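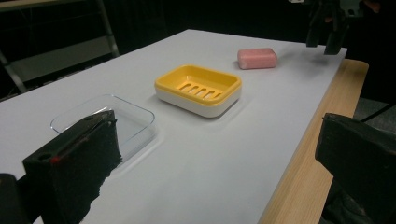

4. Planning and budgeting a two-gripper tabletop station

4.1 Scope

This section covers the purchase of equipment for one Steken station with two hand-held grippers. It applies to small object tasks on a flat table, such as placing a bar of soap in a dish. Wall-mounted and floor-mounted arms are covered in Section 7.

4.2 Before you order

1. Fix the task list first. Object size decides the finger type, and finger type decides the pad stock.
2. Measure the table and the clear floor on all sides. Enter both on the Vevport site sheet.
3. Decide whether one or two operators will work at the table. Two operators need access from two sides.
4. Choose the table surface. White tops give good contrast with colored objects and poor contrast with clear ones. If clear trays or lids are on the task list, order a second top in a mid gray.
5. Send the site sheet to the Nellitz planning desk, attention Margit Vida, before requesting a quote. Quotes made without a site sheet are not held.

4.3 Budget lines

Enter each line separately. Do not combine hardware with consumables.

Line A. Hand-held grippers, pair: 3000
Line B. Table, lighting and backdrop: 3000
Line C. Objects and spare pads, first order: 207

Amounts are in euros, before tax and freight. If the Gallardo table is chosen in place of the standard one, Line B becomes 3215.

Note: The price list is revised each August. Orders placed on the old list must be confirmed in writing before the revision.

Note: Line A does not include a replacement set of fingers. Ask for these as a separate item.

4.4 Object sets

1. Buy objects in the form in which they will be handled. A two-part soap dish should be bought with both parts.
2. Buy at least one duplicate of every object that can wear, chip or change shape. Bar soap is a consumable and belongs in Line C.
3. Include objects that are hard to see as well as easy ones. A clear tray is suitable.
4. Record the supplier and the color of each object. A substitute in another color is entered as a new object.

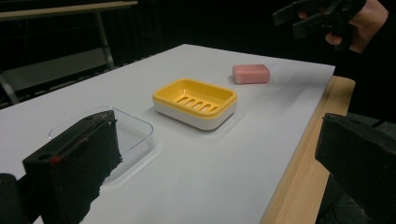 Figure 4-2. Clear tray, two-tone soap dish and bar of soap on a white top, with foam-padded gripper fingers in the foreground.

4.5 Finger pads

1. Inspect the foam on both fingers at the start of each shift.
2. Replace pads in pairs. Uneven pads shift the grip point.
3. Log each change against Line C.

Caution: Do not trim pads while they are mounted. Remove the finger first.

Caution: Keep cables off the floor where the operator stands. Allow for cable covers in Line B.

4.6 Approval

Return the completed budget sheet and site sheet together. Teodor Engström signs for all stations with two grippers. Changes made after signature require a new sheet.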